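3.2 How people listened to the Motbridge record

I should say up front that I came to this album as a fan, and I've tried to keep that in check (Yolanda Begay read every draft with a red pen, bless her). Motbridge was the only full-length record Kandale put out, and the first pressing was 200 copies on their own label, Wovimholm. Most went to mates, community radio and a couple of shops that took them on consignment.

We asked 48 listeners to play the record at home, start to finish, and write down whatever came to mind — favourite tracks, dull patches, the lot. Then 20 of them came in and did it again with the two sides swapped. I'd expected grumbling about side B, which the old reviews had called shapeless, but when it came first people were much kinder to it. Gergely Lengyel reckons that's plain tiredness, and he may well be right. Toon Van Hecke thinks the long organ piece simply works better as an opener. We argued about it over a good many cups of tea and I still lean towards Toon. 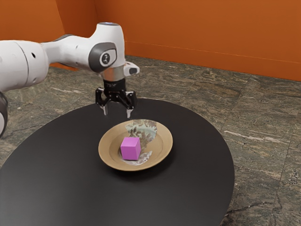 Figure 4. Rendered view of a white robot arm above a round black table, with a pink-purple cube on a tan plate.

The other thing that came up again and again was the sound of the vocals. Su-chen Kwok, who coded the written comments, found "close" and "dry" used by almost half the group, mostly in a friendly way. Tormod Rustad went through the session notes and found that the singer had asked for no reverb at all on four songs, over the engineer's objections. Those are the same songs our listeners picked as favourites, and I was chuffed about that! I wouldn't hang too much on it, though. The group was small, and plenty of them already owned the later Mayrhofer remaster, with its brighter top end and different running order. We come back to the remaster in the next section.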